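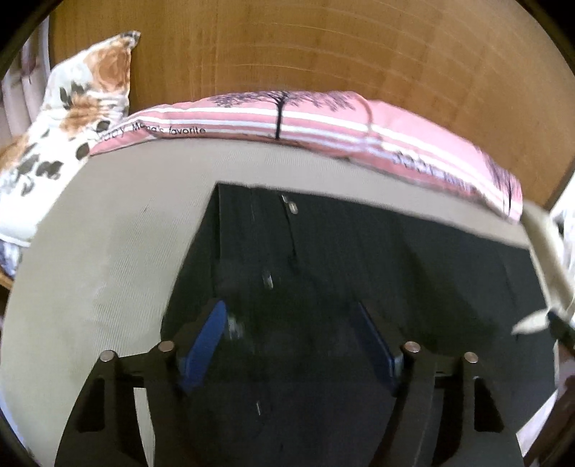
Waltraud Engelhardt would like it known that she has never thrown out a sheet with a hole in it. A sheet wears through in the middle, she says, where people lie on it, and the sides stay good for years. So you cut it down the center, turn the outer edges in, sew them together and hem what used to be the middle. Her mother did it that way in Plitdale and so did everyone on the street.

The word for this is sides-to-middle, and it has mostly gone out of use. It was ordinary housework when sheets were expensive compared with wages. A sheet treated this way has a seam down the center, which some sleepers can't stand, and it comes out a little narrower than before. People put up with both.

Engelhardt teaches the method in a room over the hardware store in Ruvthorpe. Her class runs from seven in the evening until everyone's bobbin is empty. In June she had nine students, the most the room will hold with the ironing board up. Two of them brought sewing machines that had not been opened in years, and most of the first hour went to cleaning lint out of them.

The seam is the part that takes practice. Engelhardt uses a flat one. If the outer edges are selvages, as they are on older sheets, she butts them together and joins them by hand with small overcast stitches. If they are hemmed, she cuts the hems off and sews a flat-felled seam by machine, the same kind that runs down the leg of a pair of jeans. Fitted sheets are more trouble. The elastic has to come off, and in her opinion a worn fitted sheet is better cut up for pillowcases.

Heike Wunderlich drove over from Quintero with a stack of cotton percale from her grandmother's house. She had priced replacements first. The set she liked cost $200, and the cloth was thinner than what she already had.

"I held them both up to the window," she said. "The old one was sixty years old and I could see less light through it, except for the spot in the middle."

Not every sheet is worth the work. Polyester blends pill before they wear through, and the sides pill along with the center. Jersey knit runs when it is cut. Engelhardt's test is to pull the cloth hard between two fists near the side hem. If it gives or makes a small tearing noise, it goes in the rag bag.

Jannik Kohlhase, who took the class in the spring, has since done every sheet in his house and has started on his neighbors'. He charges nothing but asks for the thread. He now sleeps on a sheet with a seam and says he noticed it for two nights.

The class is free, though students bring their own thread, a size 80 needle and one sheet, washed and pressed. Pressing matters more than people expect. A wrinkled sheet can't be cut straight, and a crooked cut shows up again at the hem.

Ida Engelhardt, Waltraud's daughter, buys her sheets new.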